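Jafarzadeh chief steps down over account fees

Gholamreza Golestani has gone as head of the Jafarzadeh savings group, with the shares down again this morning and customers still waiting for there money. He'd been in the job 7 years. No payoff, the board says, though his pension stays as it is. Finance director fills in until July.

It was the Gurnstead branch that set it off – 172 savers charged a monthly fee on accounts sold to them as free. Then Leseck, then Doltport. Total now past 1,000 and the group won't say if thats the end of it.

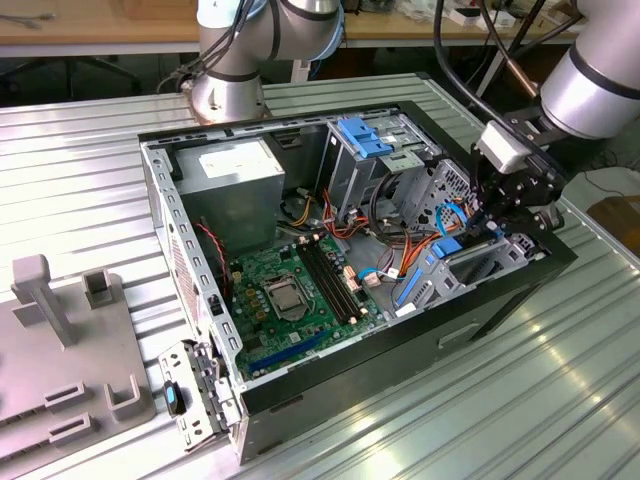

An open desktop tower on the worktable.

Refunds: letters going out in batches, Doltport first. Anyone charged should get the fees back plus interest, no form needed. Moved house? Ring the branch, give them the new address.

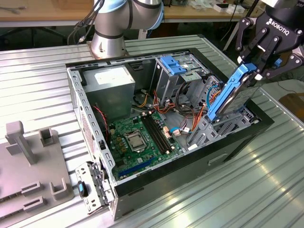 Staff less lucky. Some 255 jobs under review, mostly back office, and the union wants to know why people on the counters are paying for a decision made upstairs. Fair question. Talks start next month, more when we have it.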